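Marzo, por la noche

Hoy he vuelto a la piscina después de casi cuatro meses. Me levanté a las seis y media sin ganas, con la bolsa preparada desde ayer para no tener excusa, y a las siete y cuarto ya estaba en el vestuario de la municipal buscando una moneda para la taquilla. No llevaba. Dejé la ropa en el banco, como hace media ciudad, y las llaves en el bolsillo interior de la chaqueta.

La cuota ha subido. En la entrada había un cartel escrito a mano que dice que el bono de 30 baños se mantiene hasta el verano y que luego ya se verá. Compré uno. Si voy dos veces por semana lo termino antes de que cambien el precio, aunque también me conozco y sé que en abril siempre pasa algo.

El agua estaba más fría de lo que recordaba. Hice 200 metros de calentamiento muy despacio, sin contar respiraciones ni nada, y después series cortas con la tabla. El hombro izquierdo aguantó bien hasta la mitad y luego empezó a avisar. No es dolor, es más bien como una goma que roza. Paré, me colgué un rato del bordillo y seguí a espalda, que no me molesta. Las gafas nuevas, las Pletular, cierran bien pero dejan marca; a las once de la mañana todavía se me notaba. 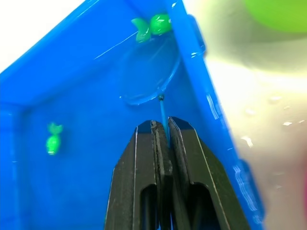 A la salida desayuné en la cafetería de enfrente, café con leche y media tostada, y luego otra media porque la primera no me quitó el hambre. Se me había olvidado el hambre que da nadar. De vuelta a casa pasé por el horno y compré pan para dos días.

El resto de la mañana lo dediqué a la traducción del manual de Wirnham, que tengo que entregar antes de final de mes. Voy por la página 212 y lo que queda son casi todo tablas. Es un trabajo aburrido, pero se cobra igual que los entretenidos. Me atasqué un buen rato con una palabra del capítulo de válvulas que en el glosario aparece de dos maneras distintas. He mandado un correo preguntando y de momento he dejado la primera. Si contestan lo contrario, tendré que cambiarla en todas partes.

Comí tarde, lentejas del congelador. Después dormí siete u ocho minutos en el sofá, o eso me pareció, y cuando miré el reloj eran las cinco menos veinte. Supongo que también es de la piscina.

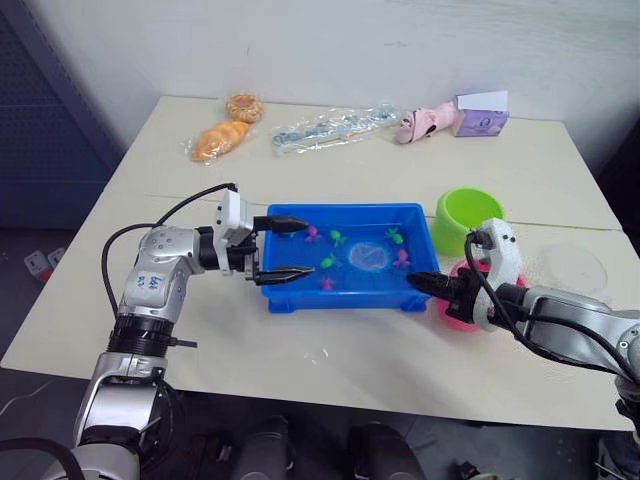
Bandeja azul con agua y juguetes marinos.

Por la tarde ordené el armario del pasillo, que llevaba pendiente desde Navidad. Salió de todo: dos gorros de silicona pegados entre sí, una toalla que daba por perdida, el cargador de un teléfono que ya no tengo y las aletas cortas que compré en Fosov cuando cerraban la tienda. Las aletas las he puesto junto a la puerta para llevarlas el próximo día. Los gorros los he tirado. Uno se rompió al intentar separarlo y el otro olía a cerrado.

Llamé a mi hermana. Dice que ella también quiere volver a nadar, pero que en su barrio la piscina está en obras y la otra le queda a dos autobuses. Hablamos de apuntarnos juntas a la travesía de junio, la corta. Son unos 7 minutos en coche desde su casa hasta la playa de la salida, así que podría quedarme a dormir con ella la noche anterior. No hemos decidido nada -- la inscripción no abre hasta mayo -- pero me ha dejado de buen humor.

Cena: tortilla y lo que quedaba de la ensalada. He puesto el bañador a secar en la ventana de la cocina y empiezo a notar los brazos cargados, sobre todo por detrás. Mañana no voy. Pasado, si el hombro está bien, intentaré hacer un poco más, y a ver si me acuerdo de la moneda.

Pendiente: llamar al seguro, comprar crema para después del cloro, contestar a los de Awasthi sobre el presupuesto.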